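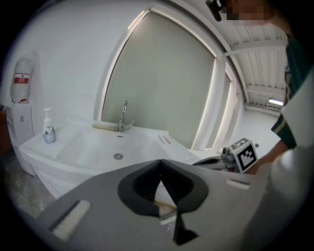 The downstairs sink at Rillholm, with the lavender-gray soap on the left

Well, it's finally up -- the bathroom page! A few of you asked for it after I posted the kitchen in June, and I kept putting it off because I wanted to do the whole house in order (I got as far as the stairs and gave up on that plan).

First up is the sink, my favorite spot in the house. It's a plain white vanity with a curved front edge, and I fell for that curve the minute I saw it in the Skillcombe showroom. Kanyarat wanted the square one. We went back and forth for two weekends and I won, mostly by being annoying about it. The basin is broad and shallow and wipes down in no time, though you do learn not to run the water full blast!

The tall chrome faucet was Kanyarat's pick, so she got her way there. I wasn't sure about it at first -- it seemed like a lot of faucet for a small room -- but you can get a big pitcher under that spout, and now I'd never go back to a short one.

I love the window too. The covering is a pale gray-green, frosted looking, and with the bright white trim it stops all that plain white wall from feeling like a dentist's office. Kulap thinks we should paint the walls to match. Maybe next year, after the hallway.

The water jug up on the wall gets more comments than anything else in there, red label and all. Yes, it's staying! My little tray lives on the ledge behind the sink, next to the faucet, and I still haven't decided what belongs on it. Rings, probably, or a small plant if I can find one that doesn't mind me forgetting it.

The whole redo took 18 days and came in at 697 dollars, against a budget of 700. Vojtěch did the plumbing and got paid in dumplings. Upstairs bathroom next, once the towel rail is back on.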